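Wekico Users Board > Faults and Near Misses > Left gripper reads closed when it's open (water everywhere)

bunyip_bench
Posts: 296
Hello all, hope everyone's keeping well. Long post, so grab a cuppa. We've been recording drink-fetching runs at our Bunddale workshop with a pair of Wekico hand-held grippers, and on Monday the left one started telling fibs. The log had the fingers shut the whole way through while they were plainly wide open. We'd got through 2,857 runs without a hiccup, so I was feeling a bit smug, I'll admit. Then we played a batch back on the arm and it let go of a full cup right over a power board. Everyone's fine and the breaker did its job, but it gave me a proper fright. I've swapped the cable, restarted the lot and wiped down the markers. Same story.

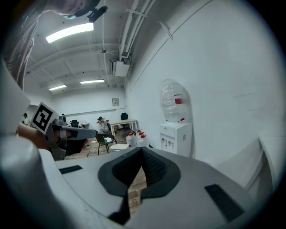

Does the finger reading come from the markers or from the encoder inside?
It comes from the encoder. The markers only give you where the gripper is in the room, so cleaning them won't change the open and closed numbers.

dusty_servo
Posts: 3,000
Welcome to the club, mate, and glad no one was hurt. I'd put good money on the little magnet behind the finger hinge. The glue on ours let go after a warm week and the magnet just sat there while the finger swung about merrily. Take the back cover off and give it a gentle nudge with a toothpick. If it spins, there's your trouble. A dab of slow-setting epoxy fixed ours, but leave it overnight, and do your zero again in the morning or you'll be chasing your tail.

lostov_lou
Posts: 200
I'm going to disagree a little with dusty, with all due affection. We had the same symptom at Lostov and it was the De Haan breakout board. One of the plugs had worked itself half out, and when the signal drops, the logger simply repeats the last value it had. If that last value was "closed", closed is what you get for the rest of the day. Check the plug before you go anywhere near the glue, it's a two-minute job.
And forgive me for being a nag, but the bit that worries me more is the power board. I don't care how good the reading is, I wouldn't have live power where a cup can be dropped on it.

bunyip_bench
Thanks both, you're very kind to write so much. Lou, fair cop on the power board, and we've agreed on no playback near water until it's sorted. I had a look at the plug and it seemed snug to me, but I'll reseat it anyway. We did a few slow runs at the dispenser this afternoon, opening the fingers as far as they'd go and going in for the cup, so I'd have something to compare against the log.

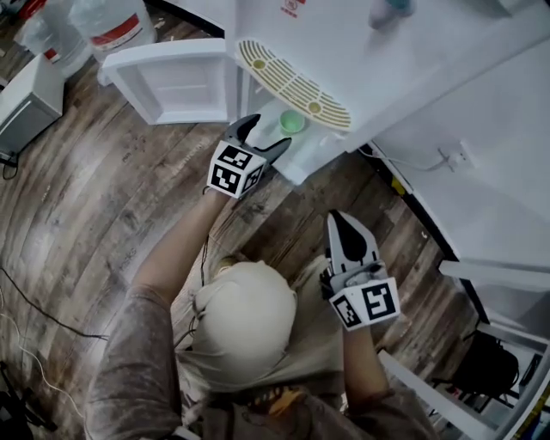 Going in for the green cup, fingers spread.

dusty_servo
Lovely, that's the test I'd have done. Now look at the raw numbers for the same stretch. If they're dead flat, with not even a flicker in the last digit, then I'll eat my hat and say Lou's right, as a loose magnet usually still wanders a bit.

lostov_lou
I'll hold you to the hat! Though I still think you're both too relaxed about this. The arm shouldn't be playing back anything until someone has checked the log against the video. We check every batch now. It's dull work and it adds a good half hour, but I sleep better.

dusty_servo
Every batch is overkill if you ask me. First and last of the day is plenty.

lostov_lou
It wouldn't have caught ours, it dropped out after lunch and came good again before we packed up.

bunyip_bench
Dead flat, I'm afraid, dusty. Not a flicker. I've ordered a new plug and a clip to hold it in, and I'll report back once it's fitted. In the meantime, does anyone know if the clip for the older board fits the De Haan one? The listing doesn't say.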